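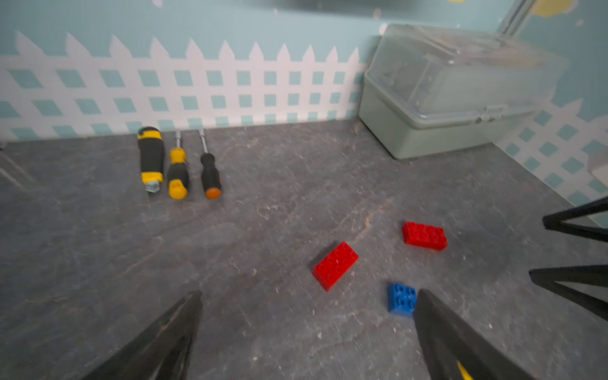
Stornell bench project: progress report to Netier
Period ending December
Prepared by Pendo Bakilana

Summary

We have 386 usable demonstrations of the brick task against a target of 3,000 by the end of the grant. I don't think we'll get there at the present rate, and I'm less sure than I was in the proposal that we should try. The reasons are set out below.

What was collected

All of the recordings come from the two-arm cell at Stornell. An operator drives the arms by hand through the leader controls and we save the joint positions along with the wrist and overhead video. The task is still toy bricks: pick them up, bring them together, stack them. The screwdrivers and the lidded storage box stay in the cell as things to be worked around. A second task using them was promised for this period and hasn't begun.

We threw out 17 recordings because the video and the arm data had drifted apart. Powell, who supply our recording software, have sent a patch. It has helped on short runs. I'd like to see it survive a full afternoon before I call the problem fixed.

What the numbers hide

A count of demonstrations says very little about how different they are from one another. When I went back through the files, the same operators had fallen into the same habits. They reach for the nearest brick first, they come in from the same side, and they put the bricks down in much the same part of the cell at the start of each run.

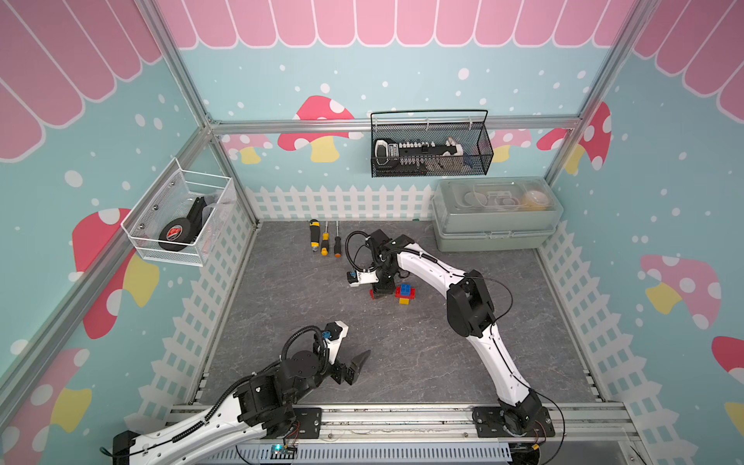 The patterned walls are a case in point. The Nilmont proposal, which we adopted more or less whole, argued that busy printed backgrounds would teach the system to ignore its surroundings. Perhaps they do. But we've used one set of panels for the entire period, so a model could just as easily learn to rely on them. I can't tell which from the data we hold, and neither can anyone at Nilmont, whom I asked.

Early training result

We trained one model on everything we had and ran it on the real arms. It finished the stack in 11 trials, all of them with the bricks laid out much as they were in the recordings. When we turned the bricks or moved them toward the back wall, it didn't finish any. I would ask that the first figure not be quoted without the second. A short clip of the good trials has already gone around the office and has made people more cheerful than they should be.

Changes for next period

Starting layouts will be drawn at random and printed on a sheet, and the operator will set the bricks to match before each recording. It slows things down and the operators dislike it. We'll swap the wall panels partway through and keep a batch of recordings aside that no model is trained on. Failed grasps will be kept and labelled. Up to now they've been deleted, which in hindsight was a poor choice and was mine.

Request

I'm asking Netier to replace the target of 3,000 with a smaller one tied to the number of distinct layouts covered. If the original figure has to stand, we'll need a second operator on the evening shift and the budget line for that is empty. The screwdriver task should wait in either case. A revised schedule can be ready within a fortnight of your answer.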